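Getting the colored bowls back together

June 2026

I have been meaning to write about the bowls since January, when I promised in a post about kitchen shelves that I would get to them, and then of course I wrote about everything else first. They came from a little shop on Wynne Street that was clearing out a line called Zellow, and I paid 18 dollars for the lot (I would have paid more, but please don't tell the shop). For a long while they lived in three different cupboards, and every time I wanted the blue one I found the red one.

So I put the dark green cloth over the table, the one I use whenever something needs sorting, and started bringing bowls to it. I love that cloth for this job. Orange looks wonderful on it, and so does red, and you can see right away which bowl wants to sit inside which.

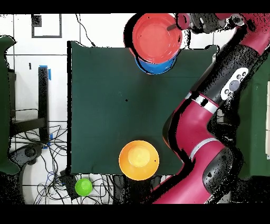 My mother stacked everything by size and never gave color a thought, and I grew up believing that was the only way a sensible person could do it. I still think size has to come first, or the whole pile wobbles. But within that I let myself fuss a little! Red in blue makes me happy every time I open the door, and I like a pale one near the top where it catches the light.

Before I stack anything I like to spread the pieces out with some space between them, plates and cups included, and leave them like that while I make coffee. It takes up the whole table and dinner gets pushed back, but I find I make better piles when I've had a good look at the colors first.

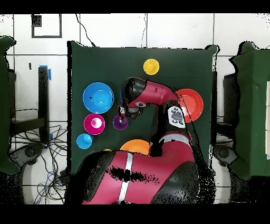 Do the small cups need a shelf of their own?

Mine don't get one. I tuck them inside the biggest bowl, where they're easy to reach, and keep the plates flat underneath everything else.

Next I want to line the shelf with that Grasa paper I've been saving, if I can remember which drawer I put it in.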